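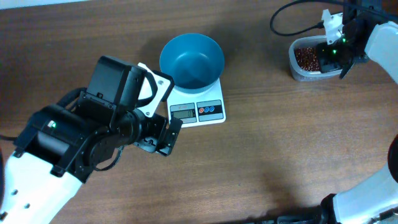
Saturday, bread bench, batch 22

Started the rye again at ten past seven, before anyone else was in, which meant I had the good radio and the bad kettle to myself. I'm still working my way through the question Darlene left on the whiteboard (why is the Lund loaf so much sourer than the Semumport one when both starters get the same flour?) and I think I'm a bit closer, though not close enough to wipe the board.

So, where we were. The Semumport starter is the old one, fed once a day, fairly stiff. Lund is the runny one Darlene Ouellet brought back in a jam jar, and it has been kept as a batter ever since because that's how it arrived and we were all too superstitious to change it. I had been assuming the sourness was just the bugs being different. Then I read back through my own notes from December and saw I'd been feeding Lund later in the day and leaving it by the window, and Semumport has always lived on the shelf under the stairs. Different temperature, different water, different clock. Not much of a comparison, is it!

What I did today

Took 132 g from each jar and fed both exactly alike: same rye, same water, same stiffness, jars side by side under the stairs with elastic bands round them at the starting level. Lund looked very odd as a stiff dough, like something you'd mend a wall with. Semumport looked like Semumport.

Lund had doubled by early afternoon. Semumport took an hour or so longer and never got quite as high, but it had a nicer dome on it. Smell at the peak: Lund was yoghurt and a bit of apple, Semumport was more like wet straw (in a good way, I do like it). Neither had the nail varnish whiff that Lund used to give off by teatime, so I'm fairly sure that was hunger and warmth and nothing to do with the jar it came in.

Dough

Mixed one dough from each. Total for the pair came to 2141 g, a silly number, but I'd scaled the recipe from the old tin size and then added a splash more water to both when the rye turned out thirstier than last month's. Same splash in each, I measured it this time. Salt went in late, after a rest, and I'm not convinced the rest does anything for rye except let me have a biscuit.

No kneading to speak of. Stirred until there were no dry bits, scraped down, wet hands, into the tins, smoothed the tops with the back of a spoon. I always forget how sticky this stuff is and always end up with it on my watch strap. Must take the watch off. I've written that in this book before.

Proving was where it got interesting. The Lund tin showed pinholes across the top well before the other one, and I very nearly put both in the oven together out of impatience. Made myself wait and baked them one after the other, each when it was ready, so the oven time matches even if the clock time doesn't. That does mean the second loaf went into a hotter oven, as the bricks had soaked up more heat by then. Couldn't think of a way round it with only one oven working. If anyone can, pencil it in the margin.

Both got the hot start and then the long slow finish. I took the Lund loaf out of its tin for the last bit and forgot to do the same with Semumport until there were 5 minutes left, so ignore any difference in the side crust.

Results, such as they are

Can't cut them until tomorrow, and I mean it this time, whoever had the end off batch 19 knows who they are. From the outside: Lund has the flatter top and a bigger crack along one side. Semumport is browner, probably that hotter oven. They sound the same when knocked.

I did taste the raw doughs before they went into the tins. Grim, but useful. They were far closer to each other than the finished loaves have ever been. Lund still had a sharper edge at the back of the tongue, so I don't think it's all down to how we've been looking after it, but the gap has shrunk a lot. My money is on most of the sourness coming from the warm window and the late feed.

Things to sort out

The Plorport rye is nearly gone, one bag left and a bit in the bin. Darlene wants to try the Sukeck wholemeal as a stand-in. I'm happy to, but please not in the middle of this, or we'll be back to changing two things at once and arguing over the washing-up about which one did it. Finish the pair of jars first, then change flour.

The thermometer under the stairs needs a new battery. It said one thing at breakfast and something quite different at lunch, and the cupboard felt just the same to me both times. I've left the glass one in there beside it.

Lid on the Lund jar is cracked. Used a saucer.

Also, the linen cloths have come back from the wash smelling of fabric softener again. I've rinsed two of them through and hung them on the rail. The others want doing before they go anywhere near dough.

Next go

Keep both jars stiff for the rest of the week, same feed time, and bake the pair again in the opposite order so that Semumport goes in first. It won't be ready first, I know, so I'll give it a head start at mixing. Then put Lund back to a batter, leave Semumport alone, and see if the sharpness comes back. Darlene, if you get in before me, they're due a feed at eight and the flour's already weighed out in the two tubs by the sink.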